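Labels and Visitors at the Tratcombe Museum
Group report by Bit-na Kang and Ah-rin So

2. What we set out to do

The fossil room at Tratcombe has one long wall of cases and a table of handling specimens near the door. Our question was whether people read the labels, and whether shorter ones would be read more. The museum let us replace the text in two cases for the length of the project. All the other cases kept their old labels.

The old labels ran to 120 words on average and used terms such as "matrix" and "holotype" without explaining them. We rewrote 16 of them. Each new label had a first line saying what the animal was and where it was found, then no more than 40 words of further text. The ammonites from Gultedgate quarry were the hardest to shorten, as the curator wanted the full list of rock layers kept. We moved that list to a folder on the bench.

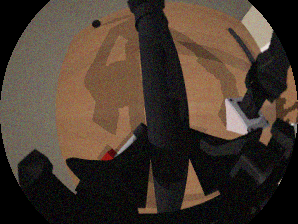
We watched visitors in 20 sessions, half before the change and half after. Each session lasted an hour. One of us noted how long each person stopped at a case and the other noted whether they seemed to be reading. We swapped jobs halfway through. School parties were left out, because the pupils had worksheets that told them where to stop.

3. Results

The median stop at the two changed cases went from 11 seconds to 19. At the unchanged cases it stayed at 12. Adults with children showed the biggest difference, and several read the first line aloud. People on their own changed very little. The folder was opened 6 times in all, twice by the same man.

4. Problems

Judging whether someone is reading is difficult from the side. Our notes agreed less well in the early sessions, and we would practise more if we did it again. In May the lights in one case failed and we had to repeat a session.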